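## About Afridi Upholstery

Afridi Upholstery re-covers and repairs household furniture from a shop in Rirkville. We also pick up and deliver in Plultport and Ondham. Most of our work is sofas, dining chairs and window seats.

The shop covers 1,620 square feet, with the cutting tables in front and fabric storage in back. We keep 50 fabrics on the shelf and can order from sample books holding 2,000 more. Two-seat sofas in plain fabric are the job we do most often.
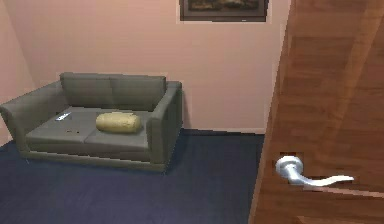
A customer in Ondham wrote to us that the written quote matched the final bill, and that the old springs were saved where she had expected to pay for new ones. Quotes are free and stay good through the end of the following month.

Small repairs usually take 2 weeks. Full re-covering takes longer, and October is our busiest month. The shop opens at 8 a.m. Please call before bringing in anything large.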